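Search this blog
Go

Print this post | E-mail this to a friend

The rule sheet is up on the wall

I have been banging on about rules since April, so it's only fair that I report back: we finally have a sheet! One page, both sides, taped up at the Jondstead room where we run the household trials, and I am far more excited about it than a grown adult should be.

Some background for anyone new. When I started there, our safe practice lived in people's heads. Mandla Sibiya knew who was allowed to enable the arms. Gwendolyn Boateng knew which cables you could step over and which you had better leave alone. If both of them were at lunch you waited, or you guessed, and I didn't like how often we guessed. So we sat down with the Trindcombe site's manual (200 pages, very thorough, never opened by anyone under pressure) and pulled out what a person needs in the first five minutes of a session.

We ended up with 17 rules. I won't type them all out, but these are the ones I'd fight for:

One person holds the stop and does nothing else. No notes, no phone, no "could you just grab that for me". If they need a break, the arms go idle until someone else has it in their hand and has said so out loud.

Seated people count as people in the room. I love this one. It's very easy to brief whoever is standing beside the robot and forget the folks in office chairs further back. Everybody hears the plan for the run before it starts.

Hands open and empty before anyone reaches in. Say "open", get an answer, then reach.

Walk the floor. Cables, hoses, old tape. Hubert Egger wanted a separate rule for each and we talked him down to one, with a little sketch of the walking route that he drew himself and is quite proud of.

Check the wrist view as well as the head view. The head view is great for seeing where the arms are. For what's between the fingers, I want the close one every time.

Household objects only, and light ones to start. Nothing glass in the first 20 runs of a new task, and nothing sharp at all without Mandla's okay.

Kitchen work, from the head and wrist cameras:
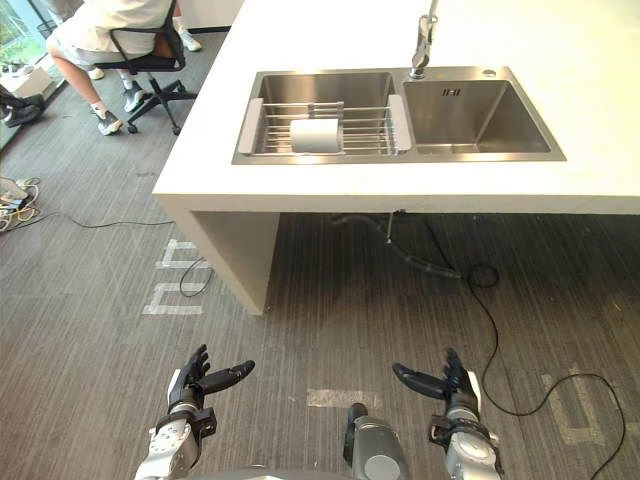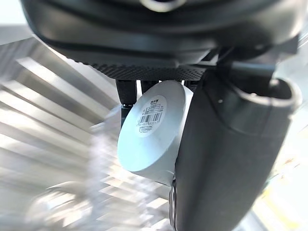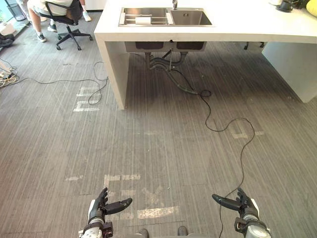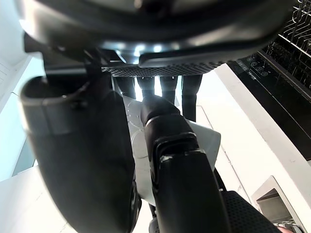
The rule that caused the most arguing was the one about tape. Sveva Ferraro's view is that a floor marking should mean exactly one thing, and if it has stopped meaning that thing it should come up the same day. Mine was that life is short. She won, and she was right! A newcomer can't tell a live marking from a dead one, and a newcomer is who the sheet is for.

We're still stuck on how to log near misses. Gwendolyn wants a form. I want a notebook on a string, since people will write three words in a notebook and zero words in a form. We're trying the notebook for a month and then we'll compare with the Iltby crew, who have a form and, I suspect, a very clean-looking record.

If your lab, workshop or school program has a sheet like this, please send it my way. I'd especially like to see how you word the handover of the stop, as ours still runs to four lines and I'd like it down to two.

Print this post | E-mail this to a friend

Related posts
Labelling your chargers (yes, all of them)
What the Nägeli bench taught me about tidy wiring
Room 912: moving day
Who gets to press start?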